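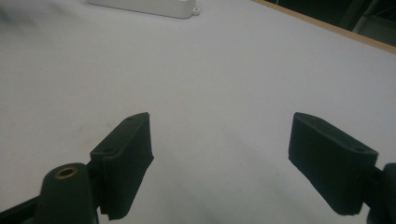

Bench notes, Fahmy workshop, Drikville
Entered by the day bench, Tuesday, 8 a.m.

Back on the worktop for the Trotik job, and I'm so glad we went with white! I can find a dropped screw on it (on the old bench I'd be down on the carpet with a flashlight). The sheet over the board is a very light lavender white, and I like how it sits against the strip of pale wood along the far edge. The power strip is lying across it at a slant, and I love that every socket has its own little button.

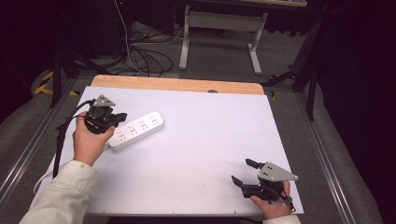

Cables and floor

The black cables by the white metal stand are in a proper tangle on the carpet. I want them tied up along the crossbar before we bring anything else in. Leave the yellow and black tape where it is, please, the Fenari layout is measured from it.

Ordered 500 cable ties, so no more borrowing from the other room! 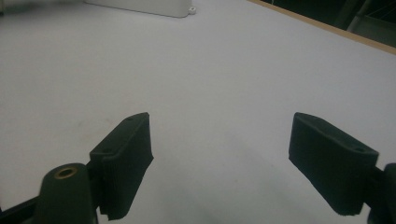 Surface care

Damp cloth only, then a dry one. I tried the citrus spray on an offcut and it left a smear that took me up to 2 passes to lift, so that bottle has gone back on the shelf.
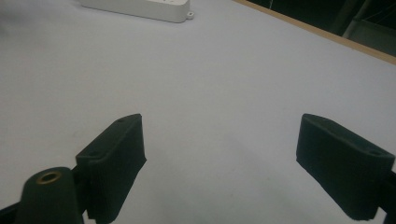
Can the sheet be swapped without taking the board off?
Lift the near corners first and roll it toward the wood strip, then lay the new one the same way. Spares are in drawer 415.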